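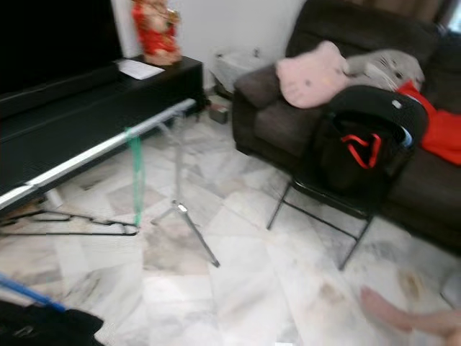
The second stage of the Risau oral history and house survey ran from the start of spring to the end of September. Its purpose was to record how families in the Risau flats, finished in 1980, have used and changed their homes, and to put the recordings and notes somewhere the residents can get at them. Most of the work was done in living rooms. We asked each household which things in the main room had come with them when they moved in and which had been bought since, and the answers tended to gather round the television and whatever stood next to it: a low black cabinet, a red and gold figurine at the far end of it, a sheet of paper put down on the top. These things got people talking far more easily than the printed questions did, and we have changed the order of the interview to suit.

Visits and recordings

There are 388 flats on the estate. By the end of the period we had made contact with 209 households and completed full interviews with 64. The target in the grant agreement was 60 interviews, so this part of the work is slightly ahead. Contact was by letter first, then by a knock on the door between five and seven in the evening. Daytime calls produced very little and we stopped them after the first month.

Interviews lasted longer than planned. We had allowed one hour for each and most took closer to two. This has had an effect on transcription, which is dealt with further down.

The age range is better than it was in stage one. The first stage leaned heavily on people who had lived in the flats from the beginning, and the report on that stage said we would try to reach tenants who came later. We now have a fair number of households who moved in during the last ten years, including several who share with people outside their family. We are still short of interviews with teenagers. Parents were willing in most cases but the young people themselves were not keen, and we did not press them.

Floor plans

Each interview is matched with a simple measured plan of the flat. The original drawings held by the housing office show four layouts. In practice we found many more, as residents have taken out the wall between the kitchen and the main room, closed in the balcony, or divided the larger bedroom. Closed-in balconies are the most common change. On the upper floors they are used mainly for drying clothes and storage, and on the lower floors several have been made into small workrooms.

Prolura, who are drawing up the plans for us, delivered the first batch in good order. The second batch came back with the room names missing on two of the four layouts and has been returned to them for correction at no cost to the project. We expect it back within the month. The remaining plans cannot be started until the measurements for block C are checked. Two people measured that block using different starting points, and the figures for the stairwells do not agree.

Translation

Many of the older residents preferred to speak in their first language, and the interviews were carried out that way where we could arrange it. Translation into English is being done by Lý, a small bureau near the market. The quality is good. Their notes on words for furniture and rooms have been especially useful, as several of the terms do not have a close match in English and earlier translations had simply used "cupboard" for all of them. We have agreed a short word list with the bureau and will add it to the archive as an appendix.

The bureau raised its rate in the summer. The difference has been met from the travel line, which was underspent, and no change to the total is requested.

Transcription and archive

Transcription is behind. All the recordings have been backed up and given a reference, but a little under half have been typed up in full. The causes are the length of the interviews and the loss of our part-time typist, who left for a full-time post. A replacement has started and is working through the block A recordings first.

The online catalogue is being built on Plurka, as set out in the original bid. The test version is working and can be searched by block, by floor and by subject. Residents who tried it asked for two things. They wanted larger text, which has been done. They also wanted to be able to find their own recording by flat number. We have decided against this for reasons of privacy and will give each household its own reference on a printed card.

Consent forms have been signed for every completed interview. Three households have asked for parts of their recordings to be closed for a period of years, and these have been marked in the catalogue and stored separately.

Spending

Spending to the end of September was within budget. Equipment is fully spent. Translation is over its line and travel is under, as explained above. Printing has not been touched yet and will be needed for the booklet. A full statement is attached separately in the format requested.

Difficulties

The lift in block B was out of use for five weeks, which held up visits to the upper floors and meant carrying the recording kit up by the stairs. The community room was closed for rewiring during the same period, so the drop-in mornings were moved to the library and fewer people came. They are now back in the community room and numbers have recovered.

Next period

We plan to finish transcription for blocks A and B, settle the block C measurements, and complete the plans. The booklet text will be drafted from the typed interviews and shown to the residents quoted in it before it goes to print. The catalogue will open to residents first and to the public after that.

We would like to ask for a six-week extension to the final date, to allow for the transcription delay. No extra money is needed. A decision before the next payment falls due would help us confirm the typist's hours.

Related items
Risau survey: stage one report
Word list for rooms and furniture (draft)
Changes to drop-in mornings
How we store and protect recordings

We use cookies to keep this site working and to count visits. Accept | Manage settings

Contact the project office | Copyright Risau House Survey | Back to top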